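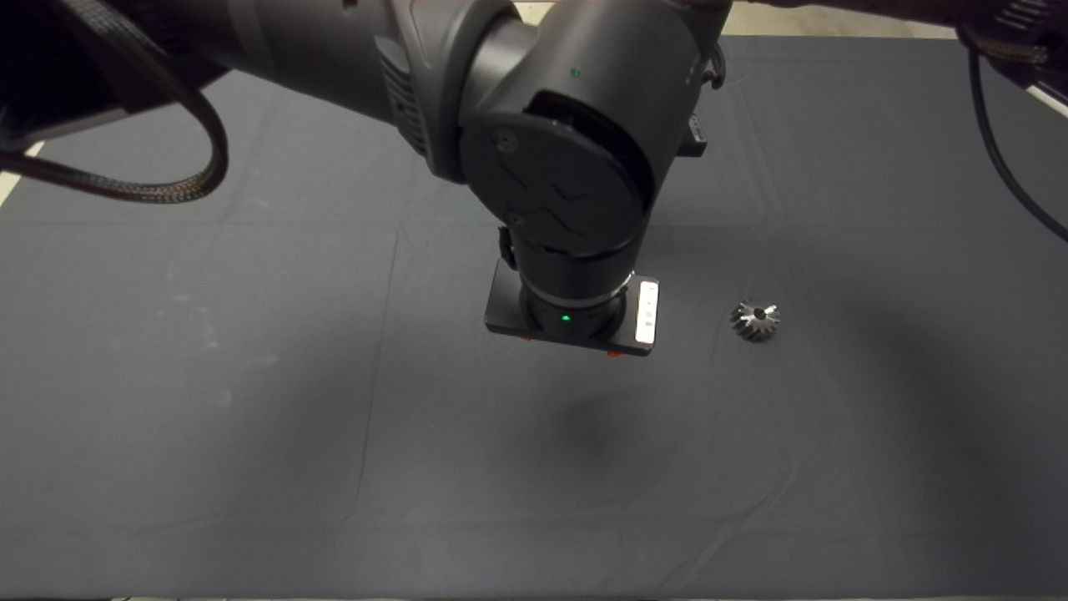 How often do you need to change the water in a hot tub? Every three months or so if two of you use it most evenings, and sooner if you've had a houseful.

I get asked that more than anything else since we had ours put in, so there it is at the top and you can all stop texting me!

Print this page | E-mail this page

Ours is a Codell, the small one, and it holds 900 litres. We bought it from the showroom in Astdale back in February, after going in for a bag of filter cleaner for my mum (she has the big Dultberg with the waterfall thing, and never lets us forget it). Han had been dead against the whole idea. Then he sat in the display model with his shoes off and went very quiet, and that was that.

Anyway, I did the winter water change on Monday and thought I'd write it up while I still remember how it went.

The night before, I put the pipe flush in and ran the jets with the cover off. Lots of foam, quite a lot of it grey, and I'd really rather not think about where it had been. In the morning I switched it off at the wall, screwed the hose on to the drain tap and let it run down to the gully by the side gate. It takes ages. I had two cups of tea and cleaned out the fridge. There's always a puddle left in the footwell, which I bail out with a saucepan and then an old towel.

Wipe the shell down while it's empty, and go easy on anything from under the kitchen sink, as it'll only froth up later. I use plain warm water and a cloth, with a dab of the proper stuff along the waterline where the sun cream collects. The filters went in a bucket to soak and I put the spare pair in.

Filling is where I went wrong last time. Put the hose down into the filter housing and you don't get an airlock! I didn't know that in the summer, and ended up on the phone to Lingyun Liang at the showroom with the pump humming away and not a drop moving. She was lovely about it and talked me through loosening the union to let the air out, but I got soaked.

Then it's heat, test, sanitiser, test again. Ours came up a bit low on alkalinity, same as every time with our tap water, so it had a couple of capfuls and another go in the morning. It was a freezing day and the heating took right through to bedtime, so no dip for us until Tuesday.

Next job is the cover, which has got heavy on one side and I think has taken in water. If anyone has had theirs re-stuffed instead of buying a new one, let me know what you paid.

Print this page | E-mail this page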